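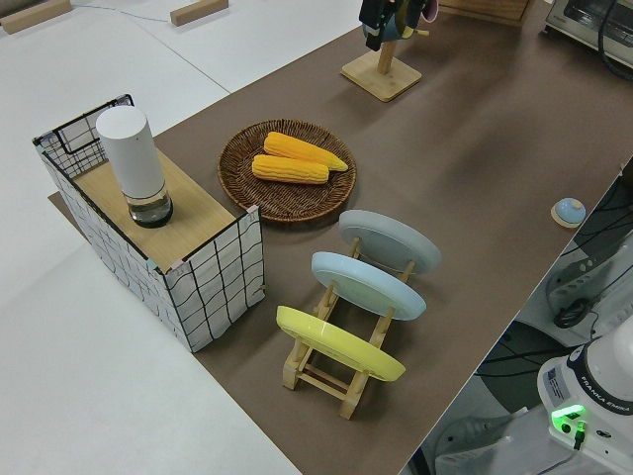 Why Do Plates Stand Up to Dry?

Plates spend most of their lives lying down. They lie down in the cupboard, they lie down on the table, and they lie down under your mashed potatoes. Then somebody washes them and suddenly they have to stand up straight, in a row, like kids waiting for a school photo. Look at the gray plate, the light blue plate and the yellow plate in their wooden rack. Not one of them is slouching. (They are leaning back a little. We'll get to that.)

So what did the plates do to deserve this?

Water is lazy

Water likes to go down. If you let it, it will go down until something stops it, and then it will sit there and do nothing at all, much like my uncle Cor Wouters after lunch.

Put a wet plate flat on the counter and you have made a very shallow swimming pool. The water runs to the middle and stays. It has to dry up bit by bit into the air, and that can take most of an afternoon. If the plate is upside down it's no better, as the damp gets trapped underneath and you find it the next morning, still damp.

Now stand the plate on its edge. The water slides down the face, gathers at the bottom of the rim, turns into a fat drop and falls off. Most of the work is done before you've found your shoes.

Air wants a turn too

Sliding gets rid of the big drops. The thin film left behind has to evaporate, meaning it breaks up into bits of water far too small to see and floats off into the air. For that, air has to be able to reach it.

This is why a rack has gaps. The slats and crossbars hold the plates apart so that each one gets air on its front and its back. A stack of wet plates gets air on the top one only. The rest are in there together, in the dark, being soggy.

About that lean

A plate standing perfectly straight is a plate about to roll away or tip over. Plates are round, and round things have ambitions. Tilt it back against a bar and its own weight holds it in place. The water doesn't mind. It will run down a slope quite happily as long as the slope is steep.

What about a wooden rack?

You may have noticed that wood and water are not the best of friends. Leave wood in a puddle and it can swell, go gray, or grow black spots that your parents will describe as "just a mark." A rack gets away with it because it's mostly holes. Drips fall through, and air gets to the slats the same way it gets to the plates. Feet help too, because they lift the whole thing up off whatever is underneath.

If yours does get very wet, wipe it and let it dry standing somewhere airy. Please do not put it in the dishwasher. That would be a strange thing to do to a dish rack anyway.

Does everything need standing up?

No. A basket tray, like the dark woven one with the yellow corn on it, has tiny gaps all over from the weaving. Air can sneak in from below, so it's a decent place to put things that shouldn't sit in a sealed tub. It would be terrible for soup.

Mugs get to hang. A stand with a post lets them dangle from their handles, and the air can move around them. A mug parked upside down on a flat counter makes a little steamy room with no door. Lift one up after ten minutes and you'll find a wet ring. Some people find that satisfying. Roel Hendriks, who checked this page for mistakes, says he is one of them.

Try it yourself

You need two plates the same size (ask first, and pick ones no one is fond of), some water and a rack.

Dip both plates in water.

Lay one flat on the counter, right side up.

Stand the other one in the rack.

Guess which will dry first and write it down, so you can't change your mind later.

Check them every 10 minutes.

You can make it harder by adding a third plate, upside down. Most people guess wrong about whether it beats the flat one. It depends on the shape of the plate and how well it seals against the counter, so your answer may be different from your friend's, and you can argue about it.

When you're done, someone will probably point out that the plates are clean and dry and could go back in the cupboard. Good luck with that.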